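Visitor Information: Frequently Asked Questions
Hanora Robotics Laboratory Open Day

When is the open day?
The laboratory is open to the public on Tuesday from 9 a.m. Last admission is at 3:30 p.m.

Do I need to register?
Yes. Registration is free and is made through the Hanora visitor desk. Last year 1,182 people attended, and entry to the demonstration hall is now by timed ticket. Groups of more than six should write to Golshifteh Shirazi, Visitor Services, before booking.

What will be shown?
The main demonstration is Dimurus, a project on the handling of light household objects at a tabletop. Sessions last 20 minutes and are led by Esmaeil Babaei and Yến Quách. A second station, Wragg, covers route planning for mobile carts and runs in the morning only.

May children attend?
Children are welcome when accompanied by an adult. Visitors under 12 may watch all sessions but may not operate the equipment.

May visitors operate a gripper?
Visitors aged 12 and over may do so at the Dimurus station under staff supervision. Places are given out at the door of the hall and cannot be reserved. Long hair must be tied back, and loose bracelets removed.

How does a grasp begin?
The operator brings the two finger pads down on either side of the object, close to the table, and pauses before closing. Staff will ask each visitor to make this pause.

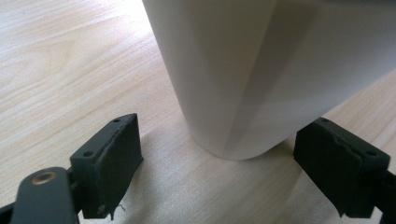
The pads are then closed slowly until both touch. An object that slides or tips may be set upright by a member of staff, and the visitor may try once more.

Are photographs permitted?
Photographs for personal use are permitted in the hall – flash is not. Press requests should be sent to Thịnh Hà.

Is the building accessible?
The hall and restrooms are on the ground floor. Seating is available at both stations on request.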